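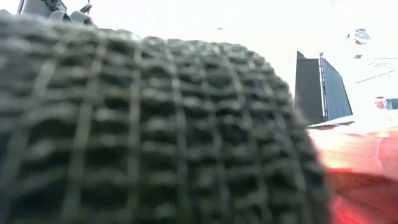 Base housing money in the new defense budget

ridgeline_ret
Been reading through the defense spending summary since Saturday and I wanted to get some other eyes on it, because a lot of you know this stuff far better than I do. The Girnstead barracks project is in there at $371 million, and I'm so glad to see it after all these years! But the Clitia radar upgrade gets $1247 million in the same bill, and I can't work out whether one is being squeezed to pay for the other. Anybody followed it more closely?

mapleandrye
They're separate accounts, so no, the radar isn't eating the barracks. Military construction is its own pot of money. I do think your worry is a fair one, though - both have to fit under the same top line in the end, and somebody upstairs is making those choices.

tallow44
I'll disagree a little, in a friendly way. The radar is years overdue and the people who work on it deserve equipment that isn't older than they are. My daughter was stationed at Girnstead and had mold in her room for most of a winter, so believe me, I want those buildings fixed. I just don't want to see the two set against each other.

ridgeline_ret
Sorry to hear about your daughter's room, tallow. We had the same trouble in my day, and the answer was always a fresh coat of paint.

puddle_jumper
Does the $371 million cover new rooms or only repairs? The local paper said 200 rooms, which sounds low to me.

mapleandrye
Page 15 of the summary has it. The 200 are new, and the repairs are on a separate line (easy to miss, I went right past it the first time).

tallow44
Thanks, that helps a lot. I still say Clitia is money well spent, and I expect ridgeline still says it isn't!

ridgeline_ret
I say I'd like to see the Akbulut contract before I make up my mind. The committee takes it up again in April.

Related threads
Akbulut contract: what has been released so far
Puvik depot closure, part 2
Moving off base with pets
How to read a budget summary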